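Gripper swap, round two

31 October 2024

So I finally got the new fingers on both arms, and I've been pinching laundry with them all evening (my own shirts are now strictly off limits, says Mariann). If you read my last post you know the old Culley pads drove me nuts. Great on boxes, hopeless on cotton! They'd grab a sleeve, hold it for a moment, and then the whole thing would slither out just as the arms started to lift.

The Plumotent fingers are wider and a lot chunkier, and I wasn't sure I'd like that. Bence lent me his set, so they came to me pretty beat up already, but what I care about is how they close on a single thin fold. 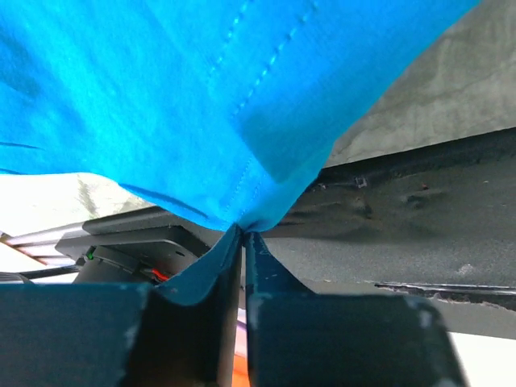 Wrist cam view of the pinch, blue fabric, seam and all.

I ran 90 lifts with each set, same starting heap every time. The Culley pads held on for 68. I'm still going through my notes on the Plumotents, so no score yet, but I only remember swearing at them 3 times. The wrist cameras help too – with the old ones I was basically guessing where the hem was.

The two-arm hold is the part I was dreading. Both grippers have to get the top edge and keep it without tugging against each other, and my controller settings were way too stiff for that.
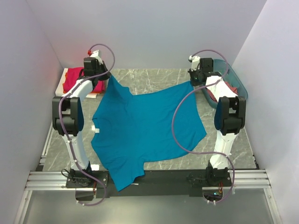
Ottó told me to soften the wrists and slow the lift down, and I grumbled, and then I did it, and he was right. Much calmer! I still want to try the Yensuk controller before I buy anything, though Emese warns me the setup menu is a maze. If you've got one, please send me your settings.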